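Zitura publishes rules for robots that fill shelves

02/05/2023 – The retail technology firm Zitura has published a set of working rules for robot arms that pick and place packaged food. The document has 80 pages and is free to download. It is meant for shops, small warehouses and the test rooms where such robots are trained before they go to a customer.

Until now, most of these places have written their own instructions. A test room in Anditz could allow a robot to work at full speed beside a person, while a similar room in Irnow stopped the arm each time somebody opened the door. Zitura says that the differences made it hard to compare results and to train new operators.

The work on the rules began last September. Zitura collected 1129 short reports from operators at both sites and read them together with Fuchs, the company that maintains the arms. Of these reports, 475 were about objects that were gripped in the wrong place or with too much force. Many others were about small matters, such as a label that was hidden from the camera or a display that had moved a little between two tasks.

Gijs Maes, who led the writing, said the group did not want to repeat the general safety standards for machines. "Those exist already, and people must follow them," he said. "We wanted to write down what an operator does in the morning, before the first pick, and what he does when something falls."

The rules are divided into 4 parts: preparing the table, choosing the objects, running the task and keeping the records. The first part asks the operator to check the screws on the gripper fingers before each session and to write the result in the log. The second part treats different kinds of packaging separately. Cans, foil containers, chocolate bars and paper boxes each have their own limit for gripping force, and the limit has to be set again when the kind of object changes.

There is also a rule about objects that lie on their side. The operator may leave them like this if the task plan allows it, but the position must be recorded at the start. Food that has been used in training may not go back on sale, even when the package looks perfect.
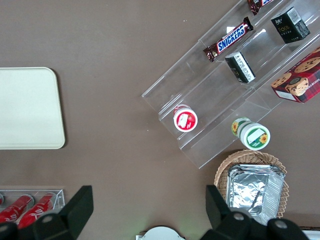

Who is responsible if a robot damages goods during a task?

The operator on duty records the damage and stops the task, but the responsibility stays with the company that runs the site. The rules say that an operator may not be asked to pay for broken goods.

Not everything is settled. The part on records does not say how long the camera pictures should be kept, and the two sites still have different habits – Anditz deletes them after each project, Irnow keeps them. Maes said that a short addition on this point is being prepared.

The rules are not required by law. Fuchs has said it will use them in its own training courses for operators, and both sites have started to work with the new log sheets. Comments can be sent to Zitura through the form on the download page.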